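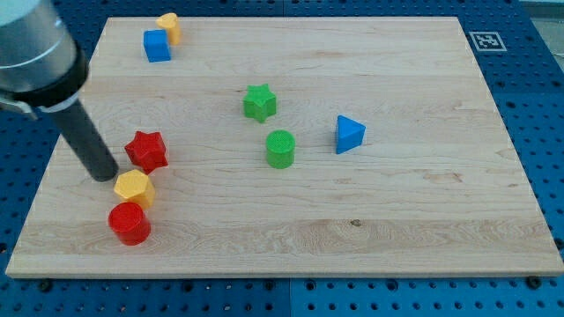

How to ask for a recount in a parish or town council election

Last updated 9/9/20

These notes are for candidates and agents standing in Birkden and the parishes next to it. They cover what to do if the result is close and you want the votes counted again. Read them before the count, as you will not have much time on the night.

Who can ask

Only a candidate or their election agent can ask for a recount. In a parish election you may not have an agent, in which case you have to ask yourself. If you can't be at the count, sort this out beforehand. A friend who has come along as a guest can't do it for you.

The returning officer decides whether to agree. They can refuse if they think the request is unreasonable. There is no set margin that gives you a recount automatically, so a gap of 2 votes and a gap of 40 are both a matter for the returning officer. In practice a very small gap is rarely refused.

Before the count

Send in the names of your counting agents by the deadline in your candidate pack. Check how the votes will be counted. Where there are several seats, most counts use either grass-skirt sheets or counting sheets that are read out and marked up, and it helps to have seen one of each.

Take a pen, a pad and a calculator. Phones usually have to be on silent and you may be told not to use the camera.

During the count

1. Write down the number of ballot papers verified for each box. The total at the end should match, allowing for rejected papers.

2. Watch the doubtful papers being judged. You can object to a decision and ask for the paper to be marked "rejection objected to". Do this at the time.

3. Keep your own running tally if you have enough people. Sampling one bundle in every few is fine for a rough idea but it won't settle a close result.

4. Look at how the bundles are labelled and where they are put. A bundle in the wrong pile is the most common cause of a large error.

Asking for the recount

The returning officer will show the provisional figures to candidates and agents before anything is announced. This is the point to speak up. Once the result has been declared it is final, and the only way to challenge it is an election petition, which costs money and has a short time limit.

Say clearly that you are asking for a recount, and give your reason. Keep it short. For example: "The gap is 2 votes on 288 papers and my tally has us level." If you only want the bundles checked, say so. A bundle check is quicker and is often agreed straight away - it may be all you need.

You can ask again after a recount if the figures have moved. The officer can again refuse.

If it is a tie

Where two candidates have the same number of votes for the last seat, the returning officer draws lots. You can ask for a recount before this happens. In the Belum ward contest in March the candidates did so, and the lots were drawn after the second set of figures came out the same.

Afterwards

Keep your tally sheets with your election papers. You still have to send in your spending return by the deadline, whether you won or lost.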